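The Gray Sweater

Last updated in June

By Anum Kazmi 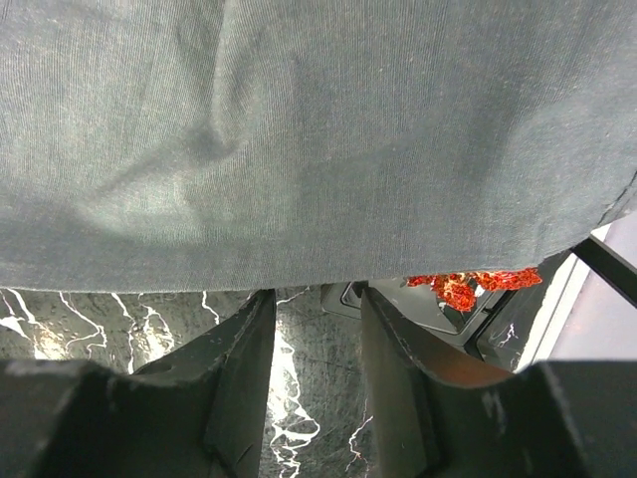
1. The Ferry Office

Helmut Wiegand had sold tickets at the Sturkau landing for most of his working life, and in the last month before the bridge opened he had very little to sell. The cars went up to the new road to look at the bridge and then drove home. A few people came down to ride the ferry one more time and take pictures of the water. The rest of the day he sat behind the glass with the radio low.

His wife had knitted him a sweater the winter before she died. It was a gray that turned green in some light, and it was too long in the body. He wore it in the office all year, even in June, because the office faced north and the wind came in under the door. The left cuff had started to go. He had tucked the loose end up inside and forgotten about it.

Dae-han Wang came in at ten past four with his hood up and put both hands flat on the counter.

"She won't start," he said.

"Port or starboard?"

"Starboard. Port's fine. I can cross on port if nobody is in a hurry."

"Who's waiting?"

"Two cars and the Gebru kid."

Helmut looked out. Ibsa Gebru was not a kid. He was past thirty and taught math at the school on the Skumbridge side, but he had been riding the ferry since he was small enough to be lifted over the chain, and everyone who worked the boat still called him that. He was standing by the rail with his bicycle and a cardboard box tied on the back.

"Take them over," Helmut said. "I'll call Kramer."

Kramer was the yard upriver that had looked after the boat for as long as there had been a boat. Helmut called and the phone rang a long time. The man who picked up told him that the mechanic was out on another job, that he could come in the morning, and that the company had written to say no work over 800 was to be done without a signature.

"Whose signature?"

"Lutz Kleinschmidt's."

"He's in the city."

"Then you'd better call him," the man said.

2. Kleinschmidt

Lutz Kleinschmidt answered right away. He had a pleasant voice and he was eating something.

"What would it cost?" he asked.

"I don't know yet. It could be the pump. The last time it was the pump it came to 2000."

"We have nine days left, Helmut."

"I know how many days we have."

"I can't put 2000 into a boat that's going to be sold for scrap."

Helmut moved the phone to his other ear. Outside, the ferry had pulled away from the ramp and was going crosswise over the current with its nose pointed well upstream, the way it had to with one engine. Dae-han was good at that. You could set a cup of coffee on the deck and it would stay where it was.

"What do I tell the people who come down?" Helmut said.

"Tell them it's running slow. Or close early. I'm not going to hold you to the nine days. You'd be paid for them."

"The school people use it."

"How many?"

"One," Helmut said.

Kleinschmidt didn't laugh. He said he was sorry, and that he would see whether there was anything left in the spring budget, and that he would call back. Helmut wrote down the time of the call in the log because he wrote down everything in the log. Then he put the phone back and turned up the radio.

3. The Crossing Back

The ferry came back with no cars on it. It did have Ibsa Gebru, with the bicycle and the box still tied on.

"You just went over," Helmut said when he came in.

"I know. I wanted to ask you something and you were on the phone." He put the box on the counter. "These are yours. They were in the storeroom at the school. We're clearing it out."

Inside were timetables. They went back a long way, some on thick yellow paper, some run off on a machine that had left purple ink on everything. Someone had put them in order and tied them by the decade with kitchen string. On top was a card printed for the Flukodum, the boat before this one, which Helmut had ridden as a boy and which had burned at its mooring one winter with nobody on it.

"Why did the school have these?"

"They set the bell by the boat," Ibsa said. "The first bell was ten minutes after the first crossing. If the timetable changed, somebody had to walk a copy up the hill."

Helmut took out the first bundle and then put it back. He wanted to look through them alone.

"What was it you wanted to ask?"

Ibsa looked out at the river. "I've got a class of fourteen-year-olds who've never been on it. They live on our side and go everywhere by car. I'd like to bring them down before it closes. I want them to work out the angle Dae-han has to hold to land where he lands. You can do it with a stopwatch and a long piece of string, if you know how fast the water is going."

"It's one engine now."

"That makes it a better problem."

"When?"

"Tomorrow, if I can. The last week is all exams."

Helmut thought about the signature and the pump. "Bring them at nine," he said. "There's no traffic at nine."

4. What Dae-han Did

Dae-han did not go home at six. He took off the engine cover and sat down next to it with a lamp. At seven Helmut locked the office and brought him a sandwich and stayed, holding the lamp where he was told to.

"It isn't the pump," Dae-han said after a while. "I thought it was the pump."

"What is it?"

"Fuel line. There's a split here, look, under the clamp. It's sucking air."

"Can you fix it?"

"I can fix it until it breaks somewhere else." He wiped his hands. "Do you have any hose in that office?"

Helmut had a drawer with 40 years of things in it, and there was hose, but it was garden hose. Dae-han sent him back for it anyway, looked at it, and shook his head. In the end he cut the bad piece out and found that the line would just reach if he moved the bracket. It took him until it was too dark to see the other bank. When he leaned across to tighten the clamp he told Helmut to hold the lamp lower, and Helmut reached down into the engine well, and the cuff of the sweater caught on the bracket.

He felt it go. He pulled back, which was the wrong thing to do, and a long loop of yarn came out with his arm.

"Wait," Dae-han said. "Stop pulling."

He worked the yarn off the bracket with two fingers and held the sleeve up to the light. Four rows had gone, maybe five.

"My mother could mend that," he said.

"It's all right."

"She'd do it in an evening. She likes doing it. Give it to me and you'll have it back before we close."

Helmut stood there with the lamp. He had not taken the sweater farther than the washing machine in two years.

"It's too long anyway," he said. "She always said she'd shorten it."

"Do you want it shorter?"

"No," Helmut said. "Just the cuff."

He took it off over his head and folded it and put it on the seat in the wheelhouse, away from the oil. Then Dae-han pressed the starter, and the starboard engine turned over twice and caught.

5. Nine O'Clock

Kleinschmidt called at half past eight in the morning to say there was nothing in the spring budget. Helmut told him it had been a fuel line and it had cost nothing. There was a silence.

"Did you sign for it?" Kleinschmidt asked.

"There was nothing to sign."

"Good. Well, good." He seemed to want to say something else. "My father used to take me across, you know. On Sundays. We'd go over and eat ice cream and come straight back."

"The kiosk closed," Helmut said.

"I suppose it would have."

The class came down the hill at nine in a loose line with Ibsa at the back pushing his bicycle. They had stopwatches and a ball of string and most of them were cold. Helmut came out of the office in his raincoat and lifted the chain. He did not charge them, and he wrote that in the log too, with the number of passengers and the word "school" after it.

Ibsa went up to the wheelhouse and said something to Dae-han through the window. Dae-han nodded. Halfway across, he shut down the starboard engine, and the boat swung a little and steadied with its nose upstream, and the students went over to the rail and began to shout numbers at each other.

Helmut watched from the ramp until they had landed on the Skumbridge side. One of the girls had let go of the string, and it was trailing in the water behind the boat. He went back in, shut the door, and pushed a folded newspaper against the gap at the bottom. Then he untied the first bundle of timetables.

14 comments
Share this story | 37 shares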